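HOME AND HOUSEHOLD STUDIES
Unit 5: Storing bedding and clothes
Handout to accompany the second lecture

Read this before the practical. Bring one pillow or cushion, one set of bed linen and a strap, belt or long scarf. Scissors stay at home.

1. What the unit covers

Last time we dealt with washing and airing. We now move on to what happens to bulky soft things between one use and the next. Most advice on this subject is written by people with something to sell, and it should be read that way. The Grultesetti booklet, which several of you quoted in the first assignment, tells the reader to own matching boxes, matching labels and a cupboard deep enough to take them. I would like to know who has the cupboard.

The booklet also claims that a well-folded bed set "saves a shelf". Which shelf? Measured against what? If you use a claim of this kind in your written work, say where it comes from and whether you tried it.

2. Terms

Loft: the thickness of a pillow or quilt when left alone. Air takes up most of it.

Set: the tendency of cloth to keep a crease after it has been folded or pressed.

Bundle: a quantity of cloth rolled or wrapped into one piece, usually with its own pillowcase or sheet as the wrapper.

Strapping: holding a bundle or pillow closed with a band. Some books call this "binding", which we avoid because it is confused with edge binding in the sewing unit.

3. Folding, rolling and strapping

Folding suits flat cotton: sheets, covers, pillowcases. It is quick and it stacks. It does badly with anything filled, where the fold opens as soon as you take your hand away.

Rolling is recommended everywhere at present. For T-shirts in a drawer I have no quarrel with it. For a double quilt cover it takes two people or a clear floor, and the roll is loose at one end whatever the diagrams show.

Strapping is the method people are least sure of. A strap gives you something to carry by and stops a filled item from spreading. It will not make a pillow small. The Bostier leaflet says bulk is "halved", with no account of how bulk was measured. When last year's group tried it on 11 pillows, the strapped ones were narrower in the middle and fatter at both ends, and took up much the same room on the shelf. A narrow strap pulled tight also leaves a line.

4. Working on the bed

The usual instruction is to clear the bed first, then bring items to it one at a time. Sound enough, in a house with somewhere else to put things. In a small bedroom the bed is the table, the sorting place and the spare shelf at once, and any method that cannot cope with this is not much of a method.

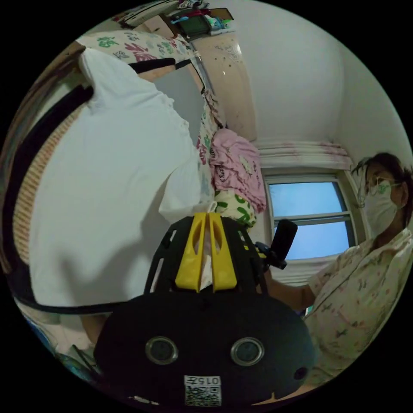

Page last changed: 8/9/22

A white pillow-like piece with a black strap round it, leaf-print bedding, a heap of pink clothing and a shelf of boxes behind: work in these conditions is what the practical asks you to plan for. Notice how the white fabric behaves. It has a point at one corner and a crumpled fold elsewhere, strap or no strap. Notice too that the printed cloth lies right alongside the white item, and the clothing next to that. Before touching anything, decide which pieces belong together and write your decision down.

The Mellor method would have you begin with the largest item. I am not convinced. Where clothes and linen share a bed, taking the clothing off first costs a minute and leaves you with one kind of job. Try both orders and report what you find, including if you find no difference.

5. Practical task

Work in pairs. Fold the linen, then make it into a bundle. Strap the pillow twice, once across the middle and once lengthways. Record width and height each time with a tape measure, and leave the second strap on for 5 minutes before measuring. Take it off and look for set.

Do not adjust a figure that looks odd. A pillow that comes out larger after strapping is a result.

6. Written work

No more than 100 words on each method, plus your table. Marks are given for measurements and for stating plainly what you could not settle. The Mudevau catalogue may be used as a source on prices only.

Last year's mean mark was 63. Most of the lost marks went on sentences beginning "it is well known that".

7. For next time

Boxes, bags and the tops of cupboards. Have a look at what is kept on top of yours, and when you last took it down.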